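シミュ・遠隔操作 雑談板 > トラブル相談
スレッド:両手持ちから右手に渡すと指が閉じっぱなしになる

1 投稿者:nejimaki_22 8月10日(金)
シミュ上の双腕で仕分けの課題を作っています。水色の円柱を赤か水色のトレイに入れるだけの、五歳児なら飽きて帰る内容です。
症状は、両手で円柱を挟んでから右手だけに持ち替えると、その後「開け」を送っても右手が開かないこと。関節の指令値はちゃんと開く側に動いているのに、実際の角度がついてきません。エラーは出ません。出ないどころかログには「release: OK」と書いてあります。何がOKなのか。
再現率は高くて、昨日は22回やって開いたのが3回でした。
制御はGrovoraの標準のまま、手のモデルはPrenolettiの配布版です。

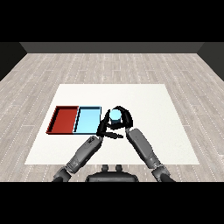

両手で円柱を挟んだところ。トレイはまだ空。

この段階では左右とも指令に従います。おかしくなるのは左を引いたあとです。同じ目に遭った方いませんか。

2 投稿者:キャベツ太郎左衛門
release: OK は「開けという命令を出しました」の意味です。開いたかどうかは見ていません。うちの新人の「やっときました」と同じ仕様。

3 投稿者:mochi_torque
摩擦係数いくつにしてます? 落とすのが怖くて盛ってませんか。

4 投稿者:nejimaki_22
>>3
盛ってます。初期値だと持ち上げる途中でつるっと落ちるので、つい。

5 投稿者:mochi_torque
はい解散。
それで指が円柱にめり込んで、抜けなくなってるだけです。初期値に戻して、握る力のほうを見直してください。

6 投稿者:Preben_H
解散しないでほしい。摩擦だけなら両手持ちの段階でも固まるはずで、>>1では左右とも動くと書いてある。持ち替えの瞬間に何かあると考えるのが筋です。
ハルグリムソンです。日本語が変だったらすみません。

7 投稿者:キャベツ太郎左衛門
この板でいちばん日本語がまともです。

8 投稿者:mochi_torque
>>6
両手のときは反対側の指が押し返すから、めり込みが浅いだけでは。左が抜けた途端に右が全部の力で食い込む。摩擦で説明つきます。

9 投稿者:Preben_H
>>8
では摩擦を初期値に戻しても固まったら、私の勝ちでいいですか。

10 投稿者:mochi_torque
どうぞ。昼飯を賭けます。

11 投稿者:nejimaki_22
人の不具合で昼飯を賭けないでください。
初期値でやりました。固まりました。しかも固まっていないときは落ちます。悪いとこ取りです。
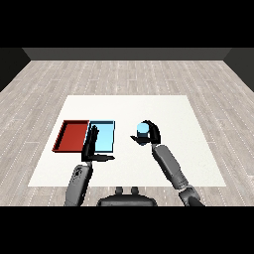
把持の判定がどこで切り替わるのか、持ち替え後の状態で止めて内部の値を一つずつ見てみました。左手は開いていて何も持っていないのに、把持フラグが左右とも立ったままです。円柱は右手の指に巻かれてマットから浮いていて、どう見ても右手持ちなのに、制御側はまだ両手持ちのつもりでいるらしい。両手持ちモードでは、片手だけに開けを送ると「落下防止」で無視されるんですね。説明書の付録にありました。付録に書くな。

12 投稿者:キャベツ太郎左衛門
安全機能だったか。持ったものを絶対に離さないという意味では、たしかに安全。

13 投稿者:Preben_H
昼飯はうどんでお願いします。

14 投稿者:mochi_torque
まだ払いません。左のフラグが落ちない理由が出てない。左の指先が円柱に触っている判定が残っているなら、接触の話なので半分は私の領分です。

15 投稿者:gaetan_c
横から失礼。2月に同じのを踏みました。
左のフラグは接触が切れただけでは落ちません。左手に対して明示的に「開け」を送って、完了が返ってきて初めて落ちます。>>1さん、左は開けを送らずに、関節を直接動かして引いていませんか。

16 投稿者:nejimaki_22
>>15
引いてます。指ごとに角度を入れてます。そのほうが速いので。

17 投稿者:gaetan_c
それです。見た目は開いていても、手続きとしては開いていない。役所と同じです。

18 投稿者:mochi_torque
接触は関係なかった。うどん払います。天ぷらは自腹で。

19 投稿者:Astevell難民
水を差すようですが、実機で同じ書き方をするのは勘弁してください。前の職場で、フラグが残ったまま非常停止から復帰して、開くつもりのなかったほうの手が開いたことがあります。持っていたのは6キロの治具。落ちた先が床だったので笑い話になっていますが、私の靴の隣でした。
シミュで「動いたからヨシ」にした部分は、だいたいそのまま実機に引っ越してきます。

20 投稿者:キャベツ太郎左衛門
>>19
それは復帰処理が悪いのであって、シミュでの書き方の話とは別では。

21 投稿者:Astevell難民
>>20
復帰処理を書いた人も「うちのせいじゃない、フラグが悪い」と言ってましたよ。フラグを書いた人は逆のことを言ってました。私は靴を見てました。

22 投稿者:Preben_H
どちらも直すのがよいと思います。少なくともログの文言は「release: sent」にすべき。OKは、開いた角度を確認してから書く。

23 投稿者:nejimaki_22
左に開けを送って完了待ちを入れたら、右手も開くようになりました。摩擦も初期値のまま、握る力を少し上げて落ちなくなっています。まだ数回しか試していないので、夜通し回してから改めて書きます。
ログの文言も直しました。>>19さんの話を上司のコレさんに見せたら、実機に移す前に把持フラグの確認表を作れと言われました。仕事が増えました。

24 投稿者:mochi_torque
握る力、結局見直してるじゃないですか。>>5で言った。

25 投稿者:Preben_H
うどんは返しません。

26 投稿者:gaetan_c
>>23
完了待ちにはタイムアウトを必ず入れてください。入れないと今度は左手を永遠に待ちます。うちは週末まるごと待ってました。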